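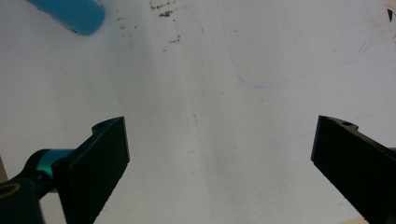
A white table and nothing to hide behind

Estrella Tapia makes paper boxes, folders and small cases for people who have something fragile to keep. She works on a white table, and when I ask which of her tools she would save first from a fire, she answers before I finish the question. "The table. The knives I can buy again in one morning."

We meet in her workshop above the old offices of Mittal, where she has worked for eight years. She makes tea, moves two chairs to the window and asks me to leave my cup on the sill. Tea is not allowed on the table. Neither are pens without a cap, keys, or the elbows of visitors.

She did not begin with a white surface. Her first table was dark, bought from a restaurant that was closing, and she liked how it looked. "It was beautiful and it was very bad for me," she says. "I cut a grey card on it and I could not see my own shadow line. I could not see dust. The customer saw the dust, of course, at home, inside the box." After one winter she sold it to her neighbour, Kamlesh Agarwal, who repairs clocks and wants the opposite of what she wants. Small brass screws shine on a dark wood, he told her, and on white he loses them.

The present top has a matte finish, and on this point she is strict. A shiny white table throws the lamp back into the eyes, and after some hours the head hurts. She tried several samples before she chose, and she kept them all in a drawer with notes on the back. One of them, from a supplier called Stustex, says only "too blue". Another says "good, but smells".

I ask about the light, because the window is large but stands on one side only. She agrees that it is a difficulty. "One part is always brighter. I know where it is at ten o'clock and where it is at four, so I move the work and not the lamp." For gluing she looks for the bright part. For folding she prefers the softer, greyer side, where a crease makes a shadow that can be read with the eye.

Her largest order until now came from Madhu Rana, who collects letters and wanted 101 flat folders of the same size. Estrella made 30 of them and then stopped, as the corners had started to open a little. She changed the glue and made the 30 again. "Madhu said she could not see any difference. I could see it. It is not comfortable to send a thing like this." The whole order took roughly 27 days, and during this time nothing else was allowed to stay on the table overnight.

This is the habit that her students find hardest. She teaches a small evening group, and Manju Maurya, who has come since December, admits to me on the stairs that she still puts everything in the middle. "At home I work between the bread and the post," she says. "Here I must clear first, and I feel that I lose my time. Then I finish earlier than at home, so I suppose she is right."

Estrella's own way of clearing is slow. She lifts each thing and never pushes it. She wipes with a dry cloth, then passes the side of her hand over the surface to feel for hard drops of glue. When she finds one, she takes it off with a piece of plastic, never with a blade. A scratch in the top will catch the edge of thin paper, and then the paper remembers it.

Would she change anything? She thinks for a long moment and says that she would like the table to be deeper, by the width of one hand. She has asked a carpenter, Bjartur Bjarnason, for a price. He came, measured, drank his tea at the window as he was told, and said that the door is too narrow for the top she wants. They are now discussing a top in two halves, and she does not like the idea of a line in the middle.

Places in the evening group can be asked for at the workshop in the afternoon, after two o'clock.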